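Open afternoon at Graker, Zultutley

I'd been meaning to get over to Graker since May, and when Selina Thaler wrote that they were letting people in to watch the robot teaching (and, if you were brave, have a go) I was on the first train up Induddale. Badge on, coffee in hand, shoes admired by the receptionist. Off we went!

The teaching room is upstairs and much smaller than I'd pictured. Severin Fuchs was at the controls when we came in. The idea is simple enough: he moves, the arms copy him, and everything gets recorded, the joint angles as well as what the cameras see, including the little one down at the wrist. One full go at the task is called an episode. They want 700 of them before they train anything, and had just passed 100.
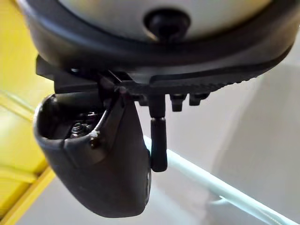 I asked Severin what makes a bad episode and he said dithering. If he hovers for ages wondering which way to turn his wrist, the robot learns to hover too, so he'd sooner throw that one away and start again. Small fumbles he keeps, provided he puts them right, as the robot ought to see how you get out of a muddle.

The job we watched was shifting black covers between a grey bin and a yellow shelf. Sounds dull, I know, but I could have stayed all day. They're curved, hollow things, and a hollow thing gives you a choice of where to take hold, which Lenni Niskanen reckons is the hard part to teach. He and Severin don't always choose the same edge and had quite a lively discussion about it in front of us.
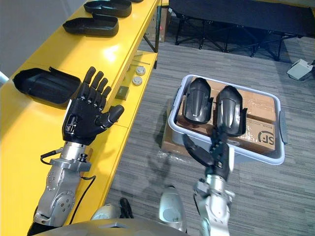
The five-fingered hand on the left, and the two-fingered gripper over the bin of covers.

Then it was our turn. Sheila Penrose from our group went first and was annoyingly good. I had about 3 minutes and spent most of them steering the wrong arm! You get no feeling of weight back, so you go entirely by eye, and my shoulders ached afterwards from holding myself so stiffly. Theresia Hauser, who was minding the recordings, kindly deleted all of mine.

Tea was downstairs, with a very decent plum cake. Selina hopes to run another afternoon once the training is done, so put your name down with her if you fancy it.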